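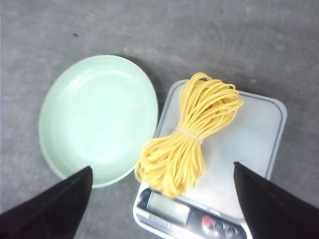
Figure 2. Kitchen scale with noodles and a green dish.

4.1 Household debt and the credit squeeze

We interviewed 251 borrowers in Grustcombe, all of whom held at least one loan with Goltbridge when the lender cut its credit lines in January. The median balance was $3,000. Most borrowers had been told of the change by letter, and 2 in 5 said they did not read it until a card was declined. Magbanua and Koskela found a similar delay among small investors in the Zutis fund. Borrowers with savings at a second bank closed the gap within a month. Those without savings turned to family first and to payday lenders second. Income had little effect once savings were held constant. We return to the payday loans in Section 5.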